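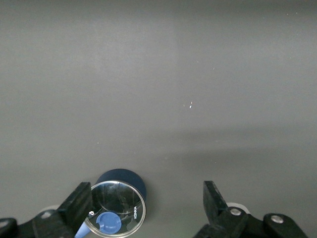

Gray top, matte finish. A few white specks right of center, glass petri dish down at the bottom.

Skidberg bench top in gray, 4 stars

Had this since July, finally writing it up. Bought to replace an old white kitchen counter offcut I was using for seed tests and a bit of hobby microscope stuff. Paid 455 with delivery from Wieser, top only, legs are extra and I already had trestles.

Good stuff first. The matte is properly matte. My old white top threw the lamp straight back at me and I'd get a headache after an hour of sorting seed. Not on this. You still get soft shadows but no hot spots. Glass is easy to find on it too, the rim of a petri dish shows up as a bright ring so I've quit knocking them with my elbow. Mostly.

Flat. Checked it with a straightedge the day it came and again at Christmas, no change. Two people to lift it, don't try it alone like I did.

Stains: beet juice, iodine, coffee. All came off with a damp cloth and dish soap. Iodine left overnight needed a second go. Havent tried bleach and the leaflet says don't.

Now the gripes. Anything pale shows. Every crumb, every bit of lint, little white flecks of whatever. Great if you are hunting for a dropped lettuce seed, less great if you like a table to look clean. I wipe mine before I start and again when I finish and there's always something. Dark stuff the other way round, poppy seed just about vanishes. I put a sheet of paper down for those.

Edges are a bit sharp. Took some fine sandpaper to the front one, 2 minutes, fine now. Should of come that way for the money.

Also the box was a mess. Corner foam missing on one side, small ding underneath where it doesn't show. Wieser offered 12 back and I took it.

I looked at the Kikon one before buying. Cheaper by 111 but it had a sheen to it in the store and I wanted rid of sheen, that was the whole point. If you work by a window you may not care.

Would I get it again, yes. Might go for the darker color if they ever ship it here, the Imulcombe shop had a sample and it looked nice but no stock and no date. Minus one star for the edges and the packing.

Posted January 26, 2021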